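Setting the Table at Rurkness

Rurkness opened its learning kitchen to families in May, and the room has been in regular use ever since. Libor Zeman, who oversees it, met us there in November 2022 to discuss how the sessions are planned and why so much of the work begins with a plate and two pieces of pretend fruit.

"We had 17 items in the first basket," Mr Zeman said. "Children emptied it and moved on. We now put out very little, and they stay with it." The current activity uses a pink plate, a bunch of green grapes and a yellow star fruit. A child is asked to put one fruit on the plate and leave the other on the table, then to change them over.
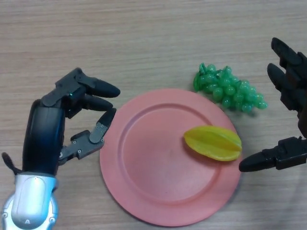
The star fruit was a deliberate choice. Mr Zeman explained that most children who visit know grapes well, whereas the carambola is new to many of them. "They run a finger along the ridges before they do anything else. It gives them something to ask about, and the word itself is a pleasure to say."

The plate was chosen with equal care. Its raised rim marks a clear edge, so that "on" and "beside" can be discussed without much explanation. Earlier sessions used a patterned set from Nivano, which staff found distracting - children talked about the pattern and forgot the fruit. The plain wooden tabletop was kept for the same reason.

Clearing away forms part of every session. The fruit comes off first and is set down beside the plate, and the child then looks over the table before anything is returned to the shelf. Mr Zeman considers this the most useful stage. "An empty plate is a question," he said. "Some children want to fill it again at once, and we let them."
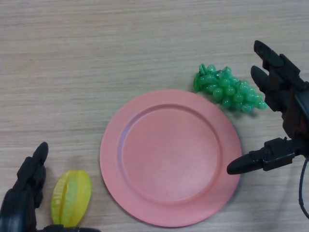
Villanueva would prefer to see real fruit used at least once a month, arguing that smell and weight matter as much as colour, and that a child who has handled only a plastic grape has learned half the lesson. Mr Zeman accepted the point. A tasting session is under discussion, although storage remains difficult and the kitchen has only 3 shelves to spare.

Attendance has reached 953 visits, and bookings for the spring will open once the timetable has been agreed.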